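Household Film Belongs in the Curbside Bin

December 16, 2020

The Town of Whiteley will decide this winter whether to keep plastic film out of its household recycling service. The present rule dates from a time when the sorting plant at Patunham could not handle bags, wrap or sheeting. The plant's new line opened in August, and the rule should now be withdrawn.

Residents are currently asked to carry film to the drop-off point on Lindau Road. Those without a car seldom do so. A survey of 400 households found that most put film in the trash, including many who sort glass and paper with care. A service that depends on a separate trip will reach only the people who were already willing to make one.
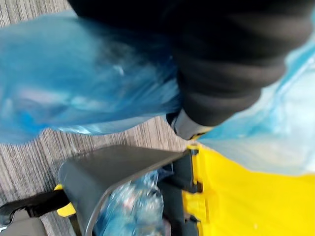 Who would pay for collecting film at the curb?

The cost would be met from the existing waste fee, which already covers a weekly truck on every route.

Skutedero, the contractor, has asked that film be placed in a tied bag so that it does not wrap around the sorting belts. This is a reasonable condition. It should be printed on the lid of each bin, in large type, before the first collection.

There is a fair objection concerning dirty material. Film that has held food or paint lowers the value of a whole load, and some of it will certainly arrive. The Town should therefore begin with a trial on 2000 addresses and publish the share of each load that is turned away – including the poor months. If the results are weak, the drop-off point can remain as it is.

Delay also carries a cost. Every week without a decision sends more usable plastic to the landfill, at a charge to the same residents who pay the fee.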